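Home | Forums | New Posts | Search | Log In

Desk & Workspace > Small Storage

Pen cups: mesh or solid?

Print this thread | E-mail to a friend
3,378 views | 25 replies | 6 shares

deskdweller_mo
OK so I finally cleared off the big table in my craft room and now I have to decide what gets to come back. I've got pens, two pairs of scissors, a bone folder and more glue sticks than any grown woman needs. Everything used to live in a ceramic mug, and the mug is chipped and also I want it back for coffee. I'm looking at a black mesh cup from Brollo, the plain round one. Does anybody have one? Does the mesh drive you nuts? My sister says the fine pen tips poke through and leave dots on everything.

papercuts77
I've had mesh cups forever and yes, the tips poke through, but only if you store them tip down. Store them tip up! My one complaint is dust. It gets in all those little holes and you can't just wipe it, you have to take it to the sink.

Rulerandtape
Disagree on mesh completely. I had one on my drawing table and every time I grabbed the long scissors the whole thing went over, because there's no weight to it. I went to a heavy stoneware pot from a shop in Ernau and it hasn't budged. Solid all the way.

papercuts77
Well sure, if you keep shears in it. I keep pens in mine. Put a few big washers in the bottom if it bugs you that much.

Rulerandtape
If I have to add washers to it, it's a bad cup.

glitter_no_more
Question for Mo, are the glue sticks going in the cup too? I tried that and they sink to the bottom and you end up digging around under the pens for them. Mine roll around in the drawer now and I'm not sure that's better.

deskdweller_mo
That was the plan, ha. They're short so I figured they'd just vanish down there. I was thinking maybe two cups, one for tall stuff and one for short stuff? The table is 20 inches deep at the end where I sit so I can't go crazy.

Naidoo_Crafts
Two cups is what we do. Tall one at the back, short one by your good hand. And stand the glue sticks cap up so you aren't pulling them out by the base, the caps stay on better that way for me. I use both kinds of cup and I think this whole fight is silly, but if I had to pick I'd say mesh, I like being able to see what's in there without tipping it out.

Rulerandtape
You can see what's in a solid cup too, you look in the top.

Naidoo_Crafts
Not when it's as full as mine!

glitter_no_more
Has anyone tried the Deltberg drawer trays? I keep almost buying one for the glue and tape. I hate having things out on the table when I'm cutting big sheets, I end up shoving it all to one side with my elbow.

papercuts77
I have the shallow one. It's fine for tape, and glue sticks fit lying down, but they slide every time you open the drawer. I put a strip of shelf liner in it and that mostly fixed it. I still leave one out on the table when I'm in the middle of a project, I'm not opening a drawer every two minutes.

deskdweller_mo
Same, I know myself, there will always be one glue stick lying out on the wood no matter what I buy. OK, I'm going with mesh for the pens, and the scissors can go on a hook so Rulerandtape doesn't worry. I want to keep the back half of the table clear this time, so the cup goes up front where I can reach it and the glue goes over to the right of it. I'll give it until November and if the dust makes me crazy I'll try the stoneware. 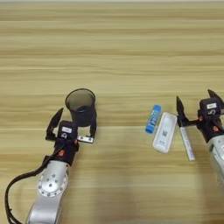
Also going to stick a bit of felt under the cup, I oiled that top last spring and I don't want a ring of little scratches in it. Does the self-adhesive kind leave gunk when you peel it off?

Rulerandtape
It does if you leave it on for years. Rubbing alcohol on the cup gets it off, just don't get any on your table finish. And thank you for the hook.

Reply | Quote | Report | Back to Small Storage | Next Thread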